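Fadivell rack-tending kit - worth the money?

Forum: Small Automation > Kits and Services
Started November 2020

tinbadger
Has anyone here had the Fadivell rack kit on trial? We've got a small test room where units get pulled out of open racks and swapped over, and it's the dullest job in the building. The kit is sold as an arm, a two-finger gripper and a licence for Arkix, their simulator, so you can build your own rack in software and try the moves before you buy the arm. The sim part is free for 60 days and I've been playing with it in the evenings. I like it a lot, but I'm wary of liking a thing because it looks nice on my screen.

moss_and_wire
We had it on trial in October. Arkix is the best bit by a long way. The arm is fine, nothing special. What sold me was being able to move the rack a bit further off and find out straight away that the elbow was going to clout the wall. Would have been an expensive lesson in real life!

halfpintpete
Going to be the grumpy one. A simulator will tell you the arm can get there. It won't tell you what happens when a tray sticks on its runners, and ours stick all the time. I trialled the Rarkside one last year (similar idea, dearer, uglier software) and every grab was lovely on the computer and a mess in the room. I'd want to see the thing pull a real tray before I paid a penny.

tinbadger
Fair point, and I don't think the sim does sticking at all, or if it does I haven't found the setting. My model is very plain so far. Charcoal rack with an open frame, a couple of black shelves, a tan table to stand it on. I've been working on the approach from the left with the fingers open, next to the rack at upper shelf height, and I'm trying to settle on a waiting position I'm happy with before I go any further.

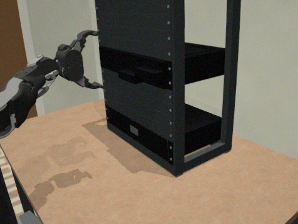

Can you bring in your own rack drawings, or are you stuck with the ones Fadivell supply?
You can bring in your own, as long as they're saved in one of the common 3D formats and you've set the scale properly before loading.

moss_and_wire
Adding to that, check the scale twice. Mine came in tiny the first time and I spent ages wondering where my rack had gone. On the waiting position, I'd back it off more than you think you need. We had ours tucked in close and it was always in the way when someone wanted to get at the rack by hand.

ejigu_fan
Has anyone compared it with the Ejigu service? They don't sell you a kit at all, they come out, measure up, set the arm going and you pay monthly. We've been with them for 9 months. Not cheap, but when it throws a wobbly I ring somebody and it's their problem - I do not miss reading manuals.

halfpintpete
Monthly is how they get you. Add it up over a few years and you could have bought the kit and had change for a second gripper.

ejigu_fan
Only if your own time is free, Pete. Mine isn't. Our visit charge covers 2 call-outs a quarter and we've used every one of them.

halfpintpete
That isn't the recommendation you think it is.

tinbadger
Ha. I'm leaning towards the kit still, mostly as I enjoy the fiddling and my boss has noticed I don't complain about it. Does anyone know if Fadivell will let you swap the fingers? The ones in the sim are curved with hooked tips, and I'm not sure I'd choose that shape for the fronts of our units.

moss_and_wire
They do a flat pair as an extra. We asked for them during the trial and they posted them out, no fuss. You have to change the gripper in Arkix as well or it carries on planning for the old shape, and that bit isn't in the quick start guide. Look under tool settings.

tinbadger
Brilliant, thank you. I'll ask them for the flat ones and a proper demo with one of our sticky trays in it. Pete, I'll post the result here even if you're right.

halfpintpete
Bring the worst tray you've got.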